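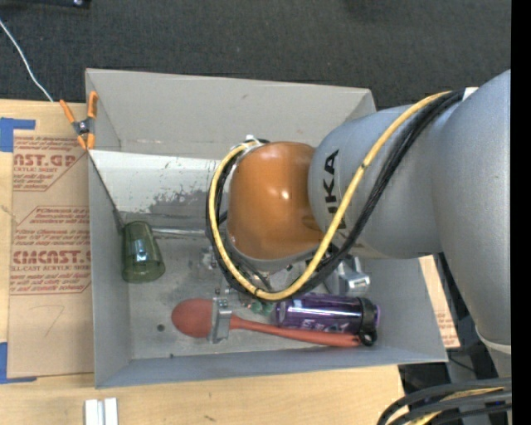
Havedden Couples: are they still together or not?

Reality and Dating Shows board

mossyteapot
Right, I've just finished my second watch of Havedden (the whole of the last series in a week, don't judge me, I had a cold) and I'm now completely stuck on the question of whether the winning couple are still an item. They were all over each other at the reunion, holding hands under the table and finishing each other's sentences, and then since February there's been hardly a peep. No joint posts, no soppy birthday message, nothing. Does anybody know anything? I did look through the old threads first but they all seem to wander off into arguments about the hot tub.

prenholm_lass
Oh bless you, welcome to the club! My sister and I have been going back and forth on this for weeks. I think they've split, and I'll tell you why. She's moved back to Prenholm, or at least she's there an awful lot, because every time she puts up a video of the dog it's on that same bit of riverside path. I walk mine there too so I'd know it anywhere. He is never in them. Now you might say he's holding the phone, but you can usually hear who's talking to the dog and it's only ever her.

gravyboat88
I don't think a dog video proves much. My husband has never once appeared in a video of our dog and we've been married since 2000. Some people just don't like being filmed, and after a whole summer of cameras following you into the kitchen I can't say I blame him.

prenholm_lass
Fair point, and congratulations on the marriage! But he did like being filmed, that was rather his whole thing. He did 3 adverts for Kopecký in the month after the final.

mossyteapot
I'd forgotten the Kopecký adverts! The one with the jumper! I must say I thought they were quite sweet together in that one, though I suppose they were being paid to be.

tidewrack
Gently disagreeing with everybody here. I don't think they've split and I don't think they're together either, in the way the programme wanted us to think. Watch the Worndale episode again, the one where they go off on their own for the overnight trip and it rains the entire time. They have a very long talk in the car about what happens after, and she says she wants to take it slowly and not move in with anyone for a good while. It was cut down to next to nothing in the main show but there's more of it on the extras. I came away thinking they'd agreed to just see how it went.

gravyboat88
I've seen the extras and I took that quite differently. To me she was saying she didn't want to move to HIS town, which is another matter. She was perfectly happy with the idea of him coming to her.

tidewrack
Hmm, maybe. I'll have another look tonight. I remember her saying "anyone" quite clearly, but it was raining so hard on that roof that I might have filled in the gaps myself.

biscuitfortune
Can I put in a word for leaving them be? I enjoy the gossip as much as the next person — I've been on this board since series 2 so I can hardly pretend otherwise — but I do feel a bit funny about the riverside path business. If she's living somewhere quietly then it's not really for us to be working out which bench she sits on.

prenholm_lass
I do take that on board and I'm sorry if it came over badly. I wasn't going to say which path, and I'd never go up to her. Prenholm is small and you can't help noticing people. I'll leave the location talk there.

biscuitfortune
No harm done at all, I didn't mean to tell you off. You've been lovely to everyone on here.

mossyteapot
Agreed, let's keep it to what they've put out themselves. On that note, did anyone else see that he's changed his profile picture back to the one from before the show? My niece says this means it's all over. I said it might mean he'd had a haircut.

gravyboat88
He has had a haircut, I saw it on the charity football thing. It suits him.

tidewrack
Back again having watched the Worndale extras. It is "anyone", I'm fairly sure, but gravyboat is right that she talks about his town just before, so I can see how you'd hear it the other way. I still say they're taking it slowly.

gravyboat88
And I still say they're fine and just dull now, like the rest of us. Shall we see who turns up at the next reunion?

mossyteapot
Yes please. I'll start a new thread when it's on, and I'll try to keep off the hot tub.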